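How to Run a Floor-Clearing Trial on a Wrist-Camera Arm

Whether a machine can tidy a room yet is usually answered with a short clip. A trial with written rules gives a more useful answer and takes one afternoon. The procedure below is the one used on the Figueiredo mobile base with the Prultent two-finger gripper. It should carry over to any single-arm setup with a camera at the wrist.

Before you start

You need the base and arm, a laptop on the same network, a collection bin, and a room that has been lived in. Do not stage the room. Staged rooms have objects spaced well apart on a plain background, and results from them do not transfer.

Charge the base to full. Check finger closure against a folded sheet of paper. If the sheet slides out, recalibrate the grip before going further.

Step 1. Write the object rules

Decide what counts as clutter and what stays. Software can label a cushion correctly and still have no idea whether it belongs on the floor. Put the rules in three columns: pick up, leave, ask. Anything resting on a chair, stool or table goes under "leave" for the first trial. Working from raised surfaces is a separate test with different reach limits.

Step 2. Set the approach height

Start with the wrist 44 cm above the floor. Lower than this, the fingers cover too much of the camera view and small items drop out of detection. Higher, flat items lose their edges. Polished tile needs extra care: veins and joints in the stone are often reported as string or paper. Raise the detection threshold one notch and rerun the scan until the false hits stop.

Step 3. Sort targets by grasp type

Run one scan without motion and review the target list by hand. Small rigid items, such as a cup, a toy or a plastic ring, can be taken with a straight top grasp. A sheet of paper lying flat cannot. The fingers need an edge to work with, and on smooth stone there is none. Move flat paper to a second list and try it last, using the drag-to-wall routine. 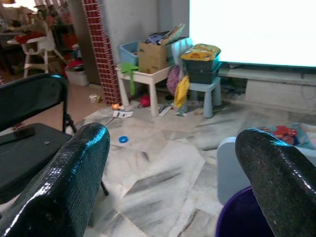

Wilson Sánchez wrote in after the first version of this page to say that the pickup rate is the wrong number to publish. In his view a household cares about how many times it has to step in, and a machine that clears most of a floor but calls for help every few minutes has saved no work. The scoring in Step 5 was changed in response.

Step 4. Run the trial

Start the run and leave the room. Log from the laptop only. Allow 6 attempts per object, then have the arm skip it and move on. Do not nudge objects between attempts.

Keep the arm's speed at the low setting within reach of furniture legs. Folding chairs are a known problem, as thin metal legs return poor depth and the planner may route the elbow through them. Mark these as keep-out zones on the map by hand.

Soft bags that hang down near the floor should be marked too. The Fukonham planner treats fabric as solid in one scan and absent in the next.

Step 5. Score it

Record the following for each run:

Objects placed in the bin
Objects attempted and skipped
Wrong pickups, meaning anything from the "leave" column
Interventions, including verbal stops
Total time, start to dock

Repeat the run 5 times with the same rules. Vary the clutter but keep the furniture where it is. Report interventions first and time second.

What to expect

At the Findotthorpe test flat, rigid toys and cups were handled reliably by October. Paper was not. Soft items were picked up but often dropped on the way to the bin. A run took roughly 2 hours, and an adult could have done the same floor in a few minutes.

On that evidence, floor clearing works as an unattended job only where the time does not matter and the paper can wait. Putting things back where they belong was not tested. It needs a map of storage locations, and the arm has to open bins and boxes that may already be full.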